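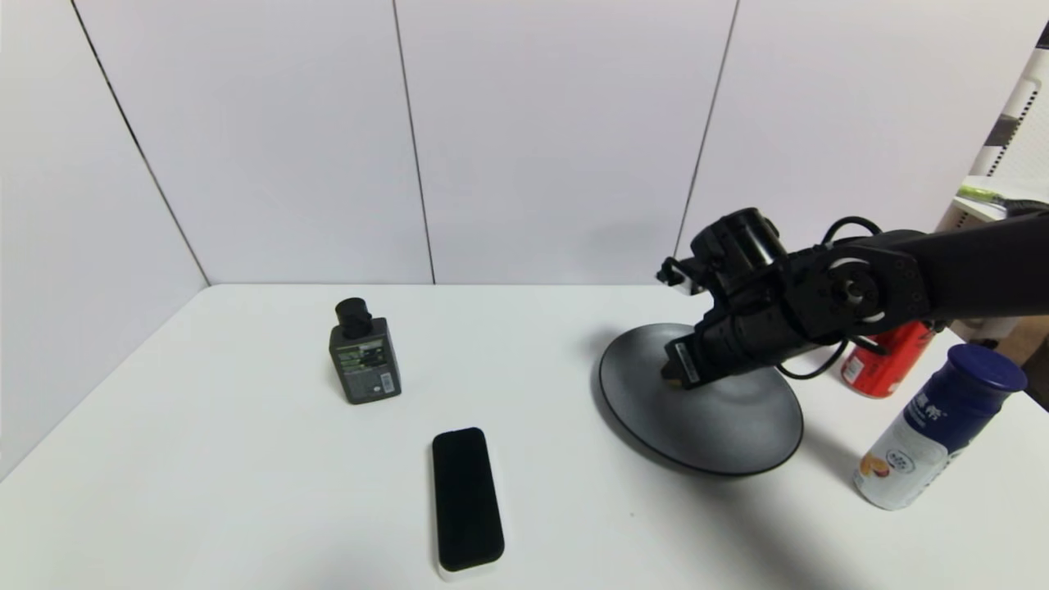 I think most tables would be better with fewer things on them, and I have come to think that the way to get there is one dish. I don't mean a drawer or a basket with a lid. I mean an open dish that stays out and takes the small stuff.

My sister-in-law Araceli Trujillo disagrees. In her house in Arnville everything goes back to its own place the minute it's used. That works for her. I have tried it three times and lasted 5 days at best. 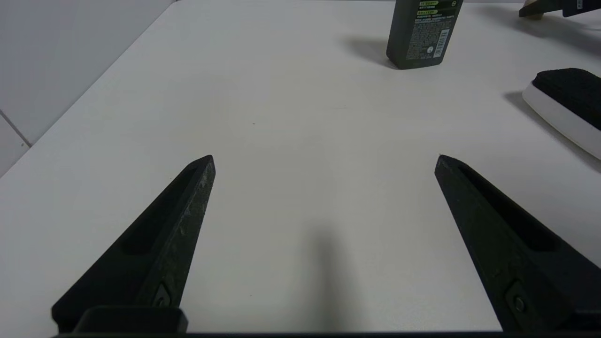
The trouble with a place for everything is that some things don't have one. A bottle goes on a shelf and a can goes in the recycling. But where does a cork go? You can build a place for it, and then you have one more place to remember. 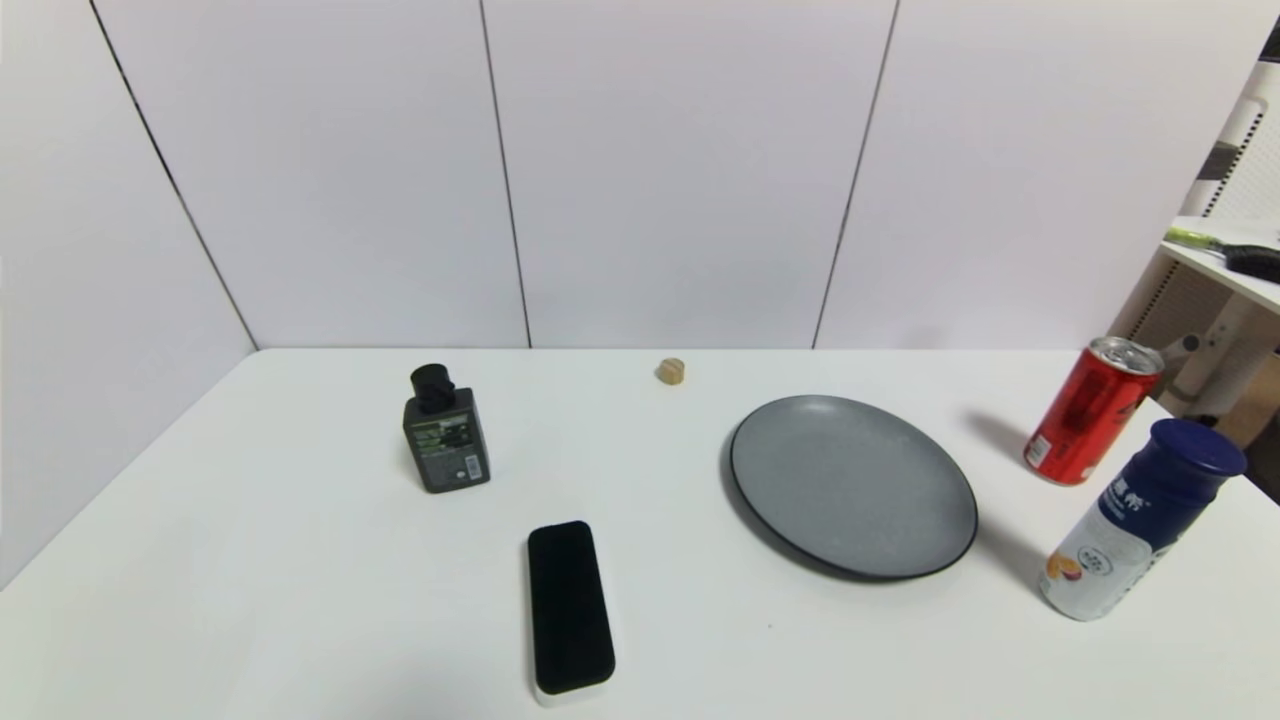 A plate with nothing on it, and a small tan piece off by itself near the wall.

People write to me that a dish just turns into a junk pile. It does if you never empty it. I empty mine in June and again before the holidays, and it takes less time than washing up. 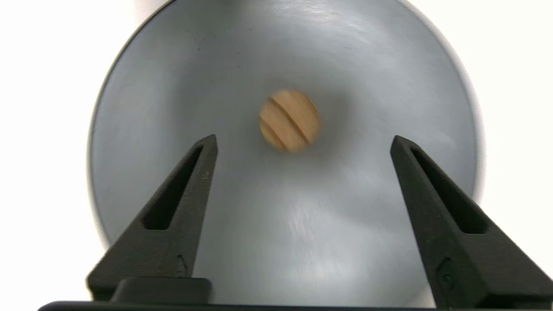

Size matters more than looks. Heino Ozoliņš, who had the apartment below mine in Rosales, kept his keys in a saucer, and they slid off every time the door slammed. Get something with sides. One little round of striped wood at the bottom of a wide gray bowl may look silly, but it isn't going to roll onto the floor. I would buy the bowl first and worry about the shelves later.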